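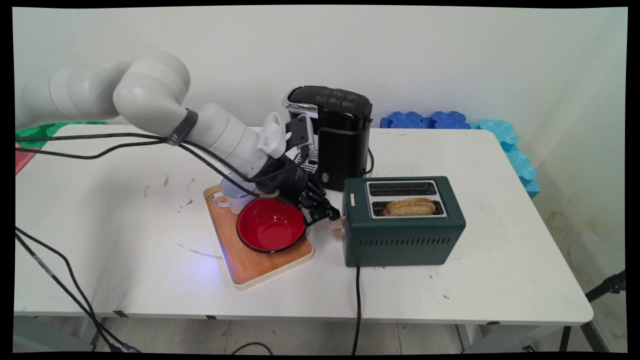 So I've given up on breakfast. Well, I've given up on the kind of breakfast I used to make, with the eggs and the guilt, and I've become a toast person. It started in February when my friend Iida stayed with me for 7 nights and brought her own rye bread in her suitcase (she takes no chances, and after tasting it I can't blame her). By the second morning I was eating more of it than she was.

After she left I went looking for something close. The grocery store near me had a dark loaf that tasted like a wet cardboard box, so that was out. Then Salamatu at work told me about Katsaros, a bakery out past the bus depot that sells a seeded rye until it runs out, usually by nine in the morning. It's a 30 minute walk each way and I have done it in the rain, in the wrong shoes, more than once!

What goes on top is where I get annoying. Salted butter first, all the way to the corners. Then either cucumber with lots of pepper, or the plum jam A-yeong made last fall, which I've been rationing because there's only one jar left and she says the tree had a bad year. I tried almond butter and it just glued my mouth shut.

Slicing matters too. I used to hack off big doorstops and then wonder why the middle stayed cold. Now I cut the whole loaf thin the day I buy it and freeze it flat in bags - it goes straight in from frozen on a slightly higher setting and comes out better than fresh, I swear.

Iida is coming back in the summer and has already asked how much freezer space I have. I'm clearing out the peas this weekend.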